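The Small Table

I have a weakness for small tables. Give me a dining room that seats 10 and I'll still carry my plate to whichever wobbly thing is nearest the window, with my elbow in the butter. When we moved to Clisden I gave away the big oak monster and bought a light little wooden table from a secondhand place in Coltow, and I haven't missed the old one once (my mother-in-law has, loudly).

The trouble, of course, is that everything wants to live on it. Mine started out bare in February and by spring it had the rice cooker, the toaster, a stack of mail and a lamp I still can't explain. I'd clear it, feel wonderful for 20 minutes, and then the soy sauce would come back!

So I gave in. The appliances get the two sides, and the middle belongs to food. Rice cooker on the left, because that's where my good outlet is, toaster on the right, dinner in between. I can fill a bowl without standing up, which my grandmother would have called lazy and I call Tuesday-night luxury any night of the week.

The other thing I've come around to is the wire basket. I used to think those little square ones were strictly for fries in pubs that charge too much for fries. Then I picked up 3 at the Reltberg street market and now I use them for everything, bread, lemons, clothespins.

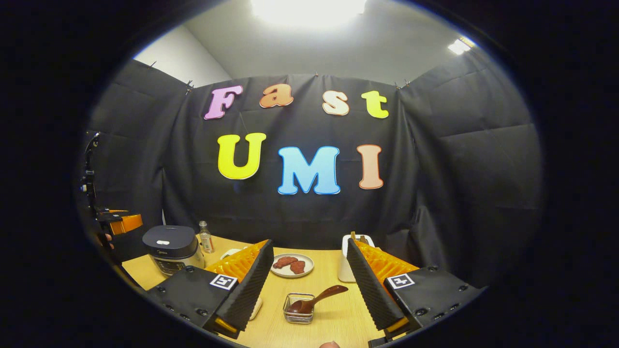
A wooden spoon in a mesh basket is my favorite of the lot. It beats a spoon rest, it beats a folded paper towel, and you can set it right in front of the meat plate where everybody can reach the handle. Rinse the basket when you do the dishes and hang it on a hook.

I still eye the big tables at Katiyar whenever I'm in there for light bulbs. Then I go home and push the toaster over another inch.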